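Progress report, August
Project Tenora: perception and planning for floor pickup
Prepared by Lutfa Sikder for Mizanur Seneviratne, Puvside

The perception rewrite is in, and the planner has mostly stopped arguing with it. We logged 237 pickup attempts on scrap paper this period, and 101 ended with the paper in the hand. The previous build managed 16, so we are calling this a trend.

Most of the misses trace back to sunlight. The segmenter was trained under office lighting and regards a bright patch of carpet as a large, flat, very desirable piece of paper.

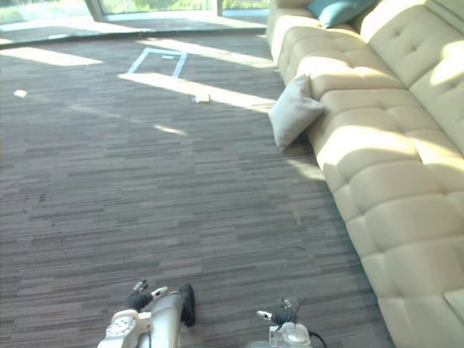
Mridha, our labeling tool, now lets us tag sun patches as their own class, and we have relabeled 905 images that way. False detections dropped, though striped carpet still gives the depth filter ideas. Cushions are treated as obstacles with a wide margin, after a planner release that considered them negotiable.

Two-arm planning is behind schedule. Each arm plans well alone; together they are very polite and wait for each other until the timeout. The Ledent scheduler patch should break the tie by giving the left arm priority.

Next period: retrain on the new labels, merge the patch, and repeat the trials before noon, when the light is at its worst. We are within budget, except for paper.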